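Predo handheld grippers: frequently asked questions

Maintained by Raquel Falcão and Ihor Ivanyshyn, Bostmont shared workshop. Last revised in February.

What is Predo?
A pair of handheld grippers and the software that logs them. We use the recordings to train a folding policy for a two-arm bench robot. The arms carry the same jaws as the handhelds.

Do I need the robot to record?
No. Recording needs the two grippers, the head camera and a laptop with the logger installed.

How much data is there?
1,281 episodes passed the February check. Another 273 were rejected, mostly for dropped camera packets or a jaw encoder that had lost its zero.

How do I zero the jaws?
Close both jaws fully with nothing between them, hold for 5 seconds, then start the logger. Repeat after every battery change. If the closed reading drifts during a session, check the set screw on the encoder magnet before recalibrating.

Can I mix left and right units from different kits?
Not without editing the config. The jaw offsets are stored per unit. Read the kit label and enter it in the session file.

Which cloth should I use?
Anything from the Clornilier box. Shirts and towels are both wanted. Avoid heavy denim; the jaw motors on the arms stall on a doubled seam.

Where should I grip?
For the two-corner lift, take one upper corner in each jaw and pull until the edge between them is taut. Spread the floor sheet first. 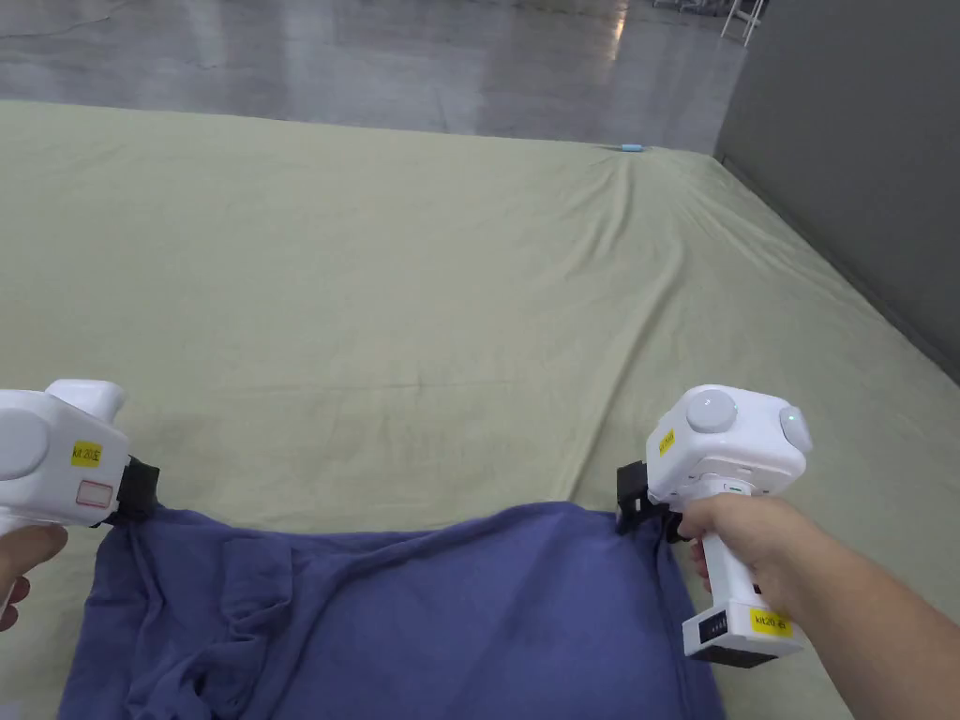

Two-corner lift, dark blue cloth over the pale green sheet.

The log shows one jaw open when it was closed. Why?
Usually a thick fold. The software reads any gap above the threshold as open. Raise jaw_closed_max in the session file and reprocess; there is no need to record again.

Does the Kaewsai branch work with older logs?
Only from episode 1,444 on. Numbering includes rejected and deleted episodes. Earlier files lack the wrist timestamps and need the converter.

When can I get help on site?
Thursday evenings from 7 p.m. Bring the session file and the raw log.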